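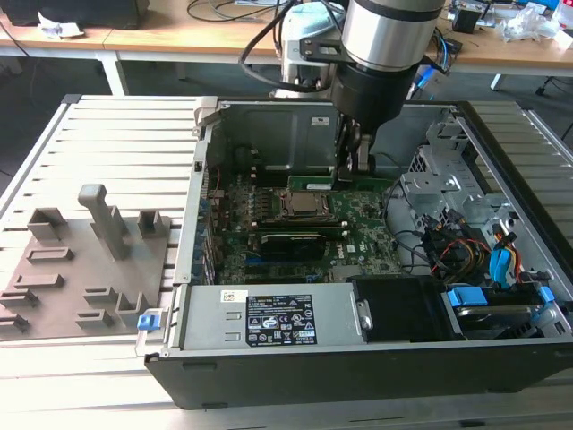 Print this page
E-mail this story

Memory

The shop shut at six and it was gone half past. She still had the side off the Dell and the kettle on for the second time, first one forgotten.

Last job of the day. Last job full stop, if the letter from Godoy meant what it said. Forty years old the lease, older than she was nearly, and now they wanted the whole row back by November. Flats, probably. Everybody in Ferkville wanted flats.

Never mind that. Memory first.

The man had brought it in wrapped in a bath towel. Green stripes, smelling of somebody's airing cupboard. It was my wife's, he said, it won't start, it just beeps. How many beeps, she asked. He didn't know. He'd gone out of the room when it did it.

He wanted the letters. Not photos, he had the photos. Letters she'd typed to her sister in Drirnmont, every week, and never once shown him.

— You might not like them, she'd wanted to say. Didn't. Wrote the ticket out instead. Number 79. Ten pounds to look at it, and he'd put the note down flat on the counter and smoothed it, twice, as if it was going to be marked.

So. Wrist strap. Where was the wrist strap. Round the tap, of course it was, drying from when she'd knocked the tea over it.

Clips back. Both ends. Thumb, thumb. The stick came up with that little sigh they give, or maybe that was her. Rubbed the gold edge with the pink end of a pencil, blew on it, which you're not supposed to, and held it to the lamp. Looked all right. They always look all right.

Back in. Notch to notch. Push till you think it'll break and then push a bit more. Click. Other end, click.

Plugged in the screen. Pressed the button.

Beep. Beep. Beep.

— Oh come on.

Out again. Next slot along. The phone was going in the front and she let it, it would be her brother about the van, would she be wanting it or not, he had to know tonight becuase of the Vastholm job. Six hundred pounds that job was worth to him, he'd told her so three times. She didn't know if she wanted the van. What did you put in a van? The bench? The bench was bolted down. Her dad bolted it.

Click. Click.

Button.

The fan went round. Nothing, nothing, then a single beep, short, quite polite, and the screen lit up blue and she sat down on the stool with her hands in her lap like someone waiting for a doctor.

It took an age. Chugging. Then a desktop, a picture of a beach, grey sea, a dog's back end going out of one side of it. Folders down the left. Recipes. Car. Knitting. One that just said H.

She wasn't going to open it. You don't. She'd told every Saturday kid they ever had, it's not yours, you get it running and you copy it accross and you don't look.

The dates were there beside the names though, you couldn't not see the dates. The last one was four days before the end. He'd told her when the end was, at the counter, unasked, doing up his coat.

Put the drive in. Dragged the folder over. The bar crept up and stuck and crept up again, and the phone started once more in the front, and this time she went and got it.

— Yes, she said. Yes all right. Bring the van. And bring the big spanner, the one of Dad's.

When she came back it had finished. She wrapped the little drive in a corner of kitchen roll, put it in an envelope and wrote 79 on it. Then she crossed that out and wrote his name.

The towel she folded properly, in thirds. It was still a bit warm from lying by the heater.

Print this page
E-mail this story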